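Chapter 4
Picking Things Up

By now your team has an arm that moves where you tell it to. Good. Now we ask it to do something useful, and I should warn you that this is the chapter where my students at Flernbridge start muttering at the bench.

The first time I ran the bin project I thought it would fill one afternoon. It ate most of June! We had a bin, a pile of odds and ends from the supply closet, and a plan that fit on an index card: move down, close the fingers, move up. The card didn't say what to do when a cup rolls, or when two blocks lie so close together that the fingers land on both of them. (I still have the card. It's taped inside my copy of the lab manual.)

So we'll go slower this time. You'll start with one object in the bin, then two, and you won't dump in the whole pile until Section 4.5. Pick objects that don't resemble each other — something soft, something round and slippery, something with flat sides you can trust. My students always want to start with the soft one, and I let them. 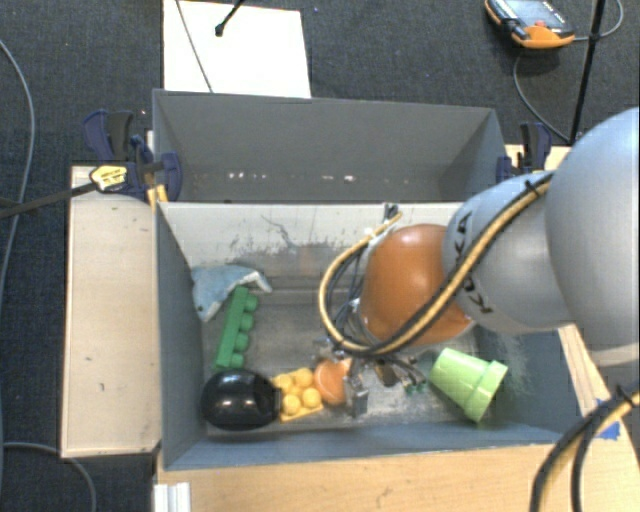
Figure 4.1 The bin project under way. Compare the blue cloth with the yellow block and decide which one you would try first.

Before you write any code, sit down with your team and talk through a grasp for each object you've chosen. Where would the fingers touch? How wide do they have to open? Is there a wall in the way? I ask for a sketch of every grasp in the team notebook, and yes, I do check. The Hinojosa team one year drew 19 of them for a single cup, which was more than I wanted, but their cup code was the best in the class.

You'll also need a way to keep score. We use the Banham sheet from Appendix B, with one row for each try and a box for what went wrong. Fill in 20 rows before you change anything in your program. I know that sounds slow, and you'll be itching to fix things after the third miss — please don't!

Words to know in this chapter: grasp, approach, clearance, slip, retry.

4.1 One Object, One Grasp

Put your flat-sided object in the middle of the bin, well away from the walls, and open the program you saved at the end of Chapter 3.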